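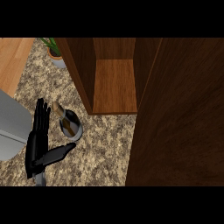

Flecked rug, honey-coloured boards and a potted plant: the sort of floor where crumbs go to retire.

Floors > Cleaning > Sweepers and Brushes > Distex Vanda

Filed under: Lived With It

Distex Vanda carpet sweeper: a review

I bought a carpet sweeper in the same spirit in which other people buy a bread bin. The old upright had started to smell of hot hair, the replacement I wanted cost more than the sofa, and there in the window of Chiu Hardware was the Distex Vanda, with no plug, no battery and no app. It cost £90. For a box with a brush in it and a stick coming out of the top, that's a lot of money, and I stood on the pavement for a while thinking so before I went in and bought it.

I've had it since June. It gets used most evenings after supper, on a short-pile rug, a hall runner and a lot of bare board.

The handle comes in three pieces that screw together. The instructions show them screwing together in an order that isn't possible, so ignore those and start from the bottom. Once built it stands 132 cm tall, which suited me and was a nuisance for everyone else in the house, there being no way to shorten it except by leaving out the middle section. With the middle section left out it becomes a sweeper for a child or a very keen gnome.

On carpet it's good. You push, the wheels turn the brush, the brush flicks whatever it finds into one of two trays, and there is a soft crunching noise that I've come to look forward to. Toast, oats, pencil shavings and the grit that comes in on boots all went up in a pass or two. Rice needed three. Thread is its weak point, and so is long hair, which winds itself round the brush until the whole thing stops turning and you are just pushing a box about. Distex supplies a small plastic comb for this. I lost it on the first Friday and have been using a fork.

I should say something about patterned rugs. If yours is speckled, you'll never know whether the sweeper has done its job, in the same way that you never knew it needed doing. I tested the Vanda on ours by scattering porridge oats and walking over it afterwards in bare feet. This is an unscientific method and I recommend it to anyone who has a patient household.

On hard floors it's less happy. The brush can be lowered a notch with a switch on top, stiff enough that I use the heel of my shoe, and in the lower setting it copes with crumbs on boards well enough. Fine dust it mostly moves somewhere else. Where the rug stops and the boards begin there's a small bump, and hitting it at speed makes the trays drop open. You then have a neat line of everything you collected, laid out for inspection. Go over the edge slowly, or lift it. I know this and still do it about once a week.

Emptying is by a lever at each end. Both trays open together, whichever lever you press, so I can't tell you why there are two. Do it over the bin and stand upwind. The trays hold less than you'd hope, though I've never filled one in a single evening and would be worried about the evening if I had.

Noise, then. It makes hardly any, and this is why I've kept it. You can sweep under a table while people are still sitting at it — they lift their feet without stopping their conversation — and you can do the hall at six in the morning. The cat, who used to leave by the window when the upright came out, now only looks disappointed.

I borrowed a Bullelis cordless for a fortnight to compare. It was better on hair, much better on dust, and cost £200. It also needed charging whenever I wanted it, had a light on the front that showed me things I'd been content not to see, and gave up halfway along the runner twice. As your only machine, it's the obvious choice. As the thing you grab when someone has eaten a croissant over the carpet, I'd still reach for the Vanda.

The box claims the brush is good for 2000 sweeps. It doesn't say whether a sweep is one push or one evening, and if it's one push I must have worn mine out in the summer. It looks all right to me. Replacement brushes can be ordered through Chiu, who wrote my number down on the back of a paint chart and haven't rung.

Good: quiet, light, hangs on a hook, fine on short pile.
Less good: hair, dust, the bump at the edge of the rug, the price.
Verdict: seven out of ten, or eight if you can hang on to the comb.

More from Lived With It
Three doormats, one wet winter
The long-handled dustpan, revisited
Does a rug need an underlay?
Plant saucers that don't leak (and two that do)
Draught excluders: sausage or brush?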